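2021-05-30
Dry storage, desiccant and the salt test

Picking up from the last entry, where I had the Catuvov cabinet reading higher than I wanted and two possible explanations: a door seal that leaks, or a hygrometer that reads wrong. I had been treating the hygrometer number as good. Lanying Shi asked when it was last checked and I had to go look. There is no entry for it in this book or the previous one, so I stopped chasing the seal and did the salt test first.

Method, for whoever does this next. Table salt in a bottle cap, enough water to make it look like wet sand, no standing liquid on top. Cap goes in a clear food box with a tight lid, hygrometers go in next to it but not touching, lid on, box left alone away from the window. Saturated table salt holds the air at 75 percent relative humidity at normal room temperature and hardly moves with a few degrees either way, so it makes a decent one-point check. Leave it overnight. I opened the box too early the first time to look at a display that was facing the wrong way and had to start over.

All three Adjei units went in together. Two of them agreed with each other and with the salt. The third, the one that has been living in the cabinet, read 7 points high. I put it back for a second night with fresh salt and got the same answer.

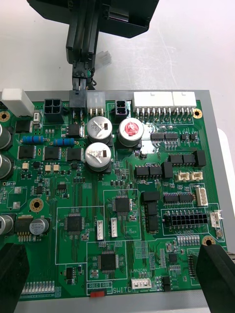 So a good part of the problem was the instrument. I have put tape on the back of the bad one with the offset written on it and the word HIGH. One caution before anyone uses that offset: the salt test gives the error at 75 percent and the cabinet runs far below that. The error at the dry end could be smaller, larger or in the other direction. Magnesium chloride would give a point at 33 percent, which is closer to where we work. We don't have any. I put it on the order list. Until it comes, the cabinet has one of the two good units in it and the taped one sits on the shelf as a spare thermometer.

With the good unit in place the cabinet still reads higher than the target, only by much less. That leaves the seal and the desiccant.

Seal. Paper strip test all the way around: close the door on a strip of printer paper, pull, move along one hand width, repeat. Firm drag everywhere on the hinge side and along the top. At the bottom corner on the latch side the strip slid out with no resistance. The gasket there has taken a set, flat and shiny where it should be rounded. Warmed it with the hair dryer on low, worked it with my fingers, left the door open over lunch. It came back partway and now holds the paper, weakly. I don't expect that to last. New gasket is a stock item from Catuvov, but they sell it by the full length and want the cabinet serial number, and our plate is on the rear panel against the wall. Will pull the cabinet out when there is a second person for the other end.

Desiccant. The Remasach canister says to recharge when the beads go from orange to green. Ours were a color I would call neither. I have been going by color for as long as we have had it, and I now think that is a poor way to do it, especially under the lamps in that corner. Weighed it instead. The beads fresh from the oven came to 175 grams without the can. I have written that on the lid in marker as the dry weight. From here on: weigh, subtract, write the difference on the card. Silica gel will hold a good deal of water, but it stops pulling the air down very far well before it is full, so for our purposes it needs recharging long before it looks exhausted.

Oven notes. The beads went into the old toaster oven on a steel tray, spread in a single layer, at 120 C by the separate probe. The dial on that oven means nothing, use the probe. Indicator beads shouldn't be taken much hotter than this or the dye is damaged and they stay dark for good, which is how we lost the last batch. Stir at the halfway point. Weigh hot tray and all, return to the oven, weigh again, and stop when two weighings in a row match. This took 3 hours for the full charge. I had it down as two in the old notes, and at two hours it was still losing weight, so the old notes were leaving water in.

Let them cool in the jar with the lid closed. If you leave them on the tray to cool they are busy taking the room air back up the whole time. The jar lid should be set loosely for the first couple of minutes, then tightened, or it will be very hard to get off later.

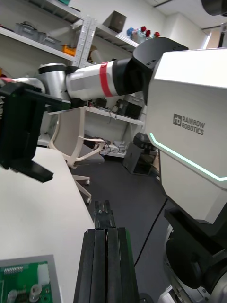 Bags. We are also low on Huluvar moisture barrier bags, the medium size. I looked at the ones that were opened and resealed with the clip and I don't like them. Humidity cards inside had all gone pink at the lowest spot and a few at the next one up. The ones closed with the heat sealer were still blue at every spot. The clips are fine for something that will be used the same afternoon. For anything longer please use the sealer, leave enough bag above the seal to cut and reseal, and press the air out with a flat hand first. Don't crush the card against a sharp corner, it punches through the foil and you won't see the hole.

The sealer itself needs a new strip of the nonstick tape over the wire. There is a brown patch in the middle and the seals come out wrinkled there. Tape is in the drawer under the sealer, the roll is fine, it only needs someone to cut it and stick it on.

Also tried the cabinet recovery check that Lanying suggested. Door open for a slow count of thirty, close, write down the reading every ten minutes until it gets back to where it started. I did it once with the old charge and once with the new one. The new charge brought it back well before I was through my coffee. With the old one it was still climbing down when I went home, and I didn't get an end time. Not a fair comparison, as the gasket had been warmed in between, and I should have done that the other way around. Will repeat with the gasket left alone.

To do
Magnesium chloride, small jar, then the low-end check on all the Adjei units together.
Serial number off the rear panel, then order the gasket.
Sealer tape.
Medium bags, one box.
New card for the cabinet door with columns for date, reading, bead weight, initials. The old card has no column for weight and people have been writing in the margin.

Canister went back in the cabinet at the end of the day, lower shelf, vents facing out. Reading at lights out is on the old card, in the margin.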